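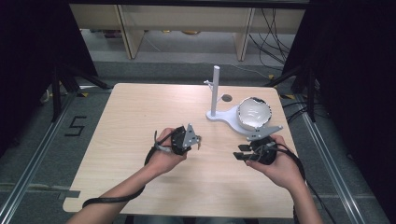
## 4. Setting Up the Table Stand and Bowl

Complete this section after the tabletop has been leveled. One person can carry out all steps.

1. Wipe the tabletop with a dry cloth and allow 7 minutes before placing anything on it.
2. Set the base plate flat on the right half of the table, with the post upright.
3. Turn the post until the small arm points to the left.
4. Place the shallow bowl on the base plate, to the right of the post. The rim must face up.
5. Press lightly on the plate. If it rocks, lift the stand and repeat step 2.

**Note:** The round hole in the tabletop must remain open. Do not stand the base plate over it.

**Caution:** Do not load the bowl with more than 500 g. Do not lift the stand by its arm.

**Caution:** Keep cables clear of the base plate. Let them hang over the table edge, away from the bowl.

To store the set, remove the bowl first and wrap it separately. Replacement bowls are ordered from Hirvonen under part number 21. Questions about fit should be directed to Seija Kokkonen at Pritora.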